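About Pallidik

Pallidik gathers examples for learning systems. We have 5 people and a low opinion of demo videos. A robot that opens a cabinet once has told you very little, and we have watched too many customers pay for that one time.

Our work is slow. An operator runs a task, we move things a little, and the operator runs it again. Last January we kept 201 runs out of 1179.
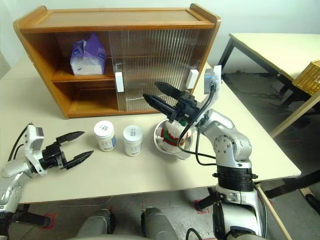
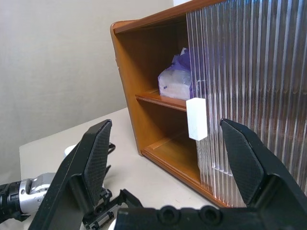
The cabinet with the ribbed sliding door, in our Urnton lab

Will a bigger pile of examples fix a weak system? Sales people say so. We doubt it, and Kirstin Dow, who reviews our runs, has thrown out whole batches over sloppy grasps. If your task doesn't need a learned system, we'll tell you that too. Questions go to Angus Pollock at the front desk.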